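Robotics Workshop II, Handout 6: Two-arm tasks with soft objects
Instructor: Rania Ait Brahim

In the last handout we moved hard blocks, and most groups finished early. Soft objects are more difficult. A bag changes its shape each time you touch it, so a position saved yesterday is of little use today. Please read section 3 of the Clonen notes before you come to the lab.

Each group records 20 runs of the packing task. One arm must hold the bag by its rim, and the other arm brings the vegetables from the basket. Write in the log which arm was holding, and also write the runs that failed. Eliseo Tlapale keeps the log sheets.

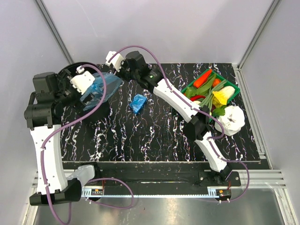 What should we do if the bag slips out of the gripper during a run?

Stop both arms, mark the run as "dropped" and begin a new one from the home position. Do not put the bag back by hand and continue, as the recording then contains a movement that the arms did not make.

Grading: the report has 7 points for the log and 6 for the discussion. In the discussion, compare your first runs with your last ones and choose one failure to explain in detail. Reports without a log are returned. Questions about the cables go to Abundio Zavala, not to me.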